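Suturing evening at the Cendero skills room

The spring program of the Cendero training group opened on 4 March 2024 with a session on closing a small incision. It was prepared by Latifa Benkirane, and 19 of our members signed up, more than the room likes to hold.

Latifa began with the part that beginners want to skip, the look before the first stitch. Where does the cut start, where does it taper, how far from the lip will the needle go in? With blood in the wound the edges are harder to judge, and she asked everybody to say aloud where they would place the first bite before touching anything.
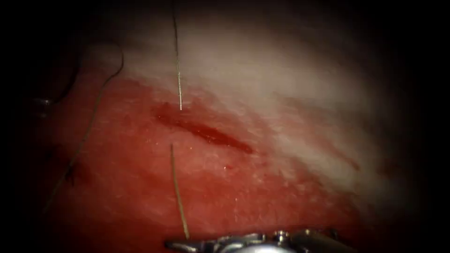

Rachid Lahlou remarked that he was taught to begin in the middle of the wound and divide the rest by halves, and that he still finds it easier than going from one end to the other. Latifa accepts both ways, but for a short cut she prefers to start at the end and keep the distances equal.

The second half of the evening was for thread handling. Most of our trouble comes from there. The needle goes through nicely, then the thread crosses over itself close to the tissue, somebody pulls, and a small twist becomes a knot in the wrong place. Her advice was to stop as soon as you see the crossing, open the loop wide, and only then take up the slack. Two members practiced this for 30 minutes and nothing else – I was one of them, and I don't regret it. 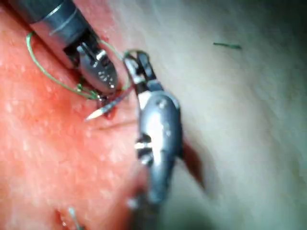
Curved needle and green thread, with the loop still open.

The handout is in the shared folder under the name Undside. Please bring your own notes to the next session, where Imad Awwad will take us through knots. After that we have a break until July. Places can be asked from Aicha Ashour.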